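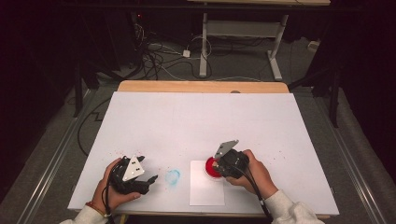

Volker Bauerfeind
Anwendungsbetreuung, Standort Diekmann

Ticket 384: Etikettendruck aus Narkavus verschiebt sich nach unten
Status: gelöst
Eröffnet: 24.6.24
Betroffen: Versandplatz, Wareneingang

Meldung aus dem Versand
Seit dem Update auf dem Druckserver wandert der Aufdruck. Das erste Etikett sitzt richtig, das zweite ein kleines Stück tiefer, und nach einer längeren Serie steht der Strichcode halb auf dem nächsten Etikett. Papier neu eingelegt, Drucker aus und an, keine Änderung. Wir kleben im Moment von Hand beschriftete Zettel auf die Kartons, bitte bald anschauen!

Erste Prüfung
Danke für die genaue Beschreibung, damit kann man richtig gut arbeiten. Ein Versatz, der mit jedem Etikett wächst, ist fast immer eine falsche Seitenlänge. Wäre der Sensor verstellt, würde es mal nach oben und mal nach unten springen.
Ich habe eine Serie mit 87 Etiketten gedruckt und die Rolle auf dem Flur ausgelegt (Entschuldigung an alle, die drübersteigen mussten). Der Versatz wächst vollkommen gleichmäßig. Das ist eine tolle Nachricht, denn damit ist die Mechanik so gut wie raus.

Zweiter Schritt: Drucker ohne Server
Testseite direkt am Gerät ausgelöst, Serie sauber. Danach vom Notebook per USB gedruckt, mit dem alten Treiber: auch sauber. Gleiches Notebook über den Druckserver: Versatz ist da. Also Server oder Warteschlange.

Dritter Schritt: Einstellungen vergleichen
In der Warteschlange stand das richtige Format, jedenfalls auf den ersten Blick. Der Abstand zwischen den Etiketten war mit 4 mm eingetragen, so wie er auf der Rolle auch ist. Ich habe dann beide Konfigurationen exportiert und nebeneinandergelegt, und da wurde es spannend: Narkavus schickt die Länge des Etiketts seit dem Update schon inklusive Abstand, der Treiber rechnet den Abstand aber noch einmal dazu. Der Drucker arbeitet also mit zu viel Vorschub, und weil die Lückenerkennung in dieser Warteschlange auf "fortlaufend" stand, hat er das nie korrigiert.
Zwei Fehler, die sich gegenseitig verdeckt haben. Die Einstellung "fortlaufend" war nämlich vorher schon falsch, sie hat nur niemanden gestört, solange die Länge stimmte.

Rückfrage an den Versand
Wird an dem Platz irgendwann Endlosmaterial verwendet? Wenn ja, brauche ich dafür eine eigene Warteschlange.

Antwort Versand
Ja, für die Palettenfahnen, aber nur im November zur Inventur. Sonst immer die normalen Rollen.

Lösung
1. Warteschlange "Versand_Etikett": Medientyp von "fortlaufend" auf "Etikett mit Lücke" gestellt.
2. Im Treiber den Abstand auf 0 gesetzt, da Narkavus ihn bereits mitliefert.
3. Druckspooler neu gestartet, hängende Aufträge vorher gelöscht.
4. Sensor am Gerät neu kalibriert: Klappe schließen, Vorschubtaste halten, bis die Anzeige zweimal blinkt.
5. Neue Warteschlange "Versand_Endlos" für die Palettenfahnen angelegt. Sie ist in Narkavus unter Ralora als zweiter Drucker auswählbar.

Danach noch einmal die komplette Serie gedruckt. Das letzte Etikett sitzt exakt wie das erste - ich habe sie übereinander gegen das Fenster gehalten und mich wirklich gefreut.

Nachtrag Wareneingang
Dort läuft dasselbe Druckermodell, aber mit Lückenerkennung, deshalb war nur ein ganz kurzer Ruck nach jedem Etikett zu hören. Abstand im Treiber ebenfalls auf 0 gesetzt, der Ruck ist weg. Wer an anderen Plätzen so ein Geräusch hört: bitte melden, das ist schnell gemacht.

Offen
Die Vorlage für Tusalura-Sendungen enthält einen festen Versatz nach oben, den vermutlich jemand früher als Ausgleich eingetragen hat. Bitte beim nächsten Auftrag prüfen, ob der Strichcode noch mittig steht. Ich nehme den Wert erst heraus, wenn ich ein Muster gesehen habe.

Rückmeldung Versand
Läuft wieder, Zettelwirtschaft beendet. Muster von Tusalura liegt in deinem Fach, der Code sitzt zu hoch.

Versatz in der Vorlage entfernt, neues Muster passt. Ticket geschlossen.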